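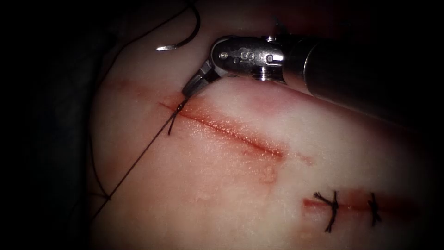
## O método

Revathi Kotian escreveu no quadro a regra de Prandholm: cada nó dado pelo robô seria avaliado por alguém que não soubesse quem o programara. Tinham 419 nós na tabela. Faltavam 30.

Wagner Mendonça fazia as avaliações à tarde, com a porta fechada. Dava notas de zero a dez e não perguntava nada.

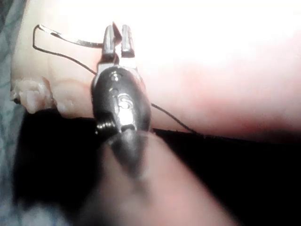
## O resultado

Em janeiro, Revathi abriu a chave. Mais de 80 nós com nota alta vinham da versão antiga, a que Abelardo Tapia deixara antes de sair.

— Então a nova não serve — disse Wagner.
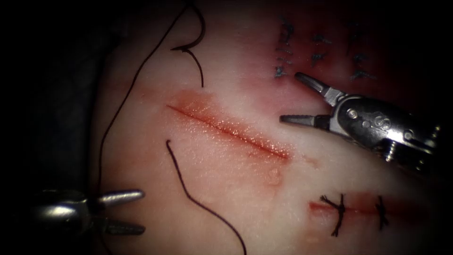 — Serve para as suturas curtas. Nas longas perde a tensão.

Ele pediu para ver a tabela outra vez. Revathi virou o monitor e foi telefonar a Abelardo.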